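Notebook, calculators and other old hardware

November, bench 2, afternoon

Thaler desk machine, the one from Ostbridge. Continued from last week.

Keyboard still bouncing on the 7 and the decimal point. Everything else fine after the second clean. Typed 2,000 divided by 7 a good few times, got 77 or 777 in the divisor more often than not. Calum Gillies thinks the dome under the key has flattened. I think it's dirt further in. Not opening the heat stakes until we've agreed, as they only come apart once.

Power
- old pack out, contacts scraped, green stuff mostly gone
- running off bench supply at 4 V, no drama
- display good, all segments, decimal a bit dim on the left
- do NOT use the Trallelik charger with no pack fitted. Ailsa did this to the other one and it took the main chip with it

Program memory
Keyed in the short loop from page 3 of the handbook. Runs, stops where it should. Longer one (loan repayments) gives the right answer first time and then garbage on the second run. Could be me not clearing the registers. Clear registers, try again, write down what is in each one BEFORE pressing run. Have said this to myself before.

Later: it was the registers. One of them anyway. Register 4 had the old total in it. Second run now agrees with paper to the last digit. Third run too. Good.

Still don't beleive the square root though. Root of 2 fine, root of 2,000 last digit differs from the Narkonow next to it. Rounding probably. Ask Ailsa Cairns, she has the service sheets and knows which version of the chip did what.
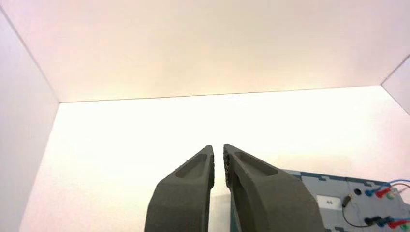
To do
- Ask Calum re key dome, has he got a spare from the dead Narkonow
- new foam for the battery door, thin stuff, the thick stuff pushes the door open
- copy out handbook pages before the spine goes completly
- label the screws!! long ones go at the top, short ones under the display
- Ostbridge want it back with the case. Case is on the shelf behind the scope, zip stuck, try candle wax

Left it on at 5 past four with a number in the display to see if it holds. Switch off before going home.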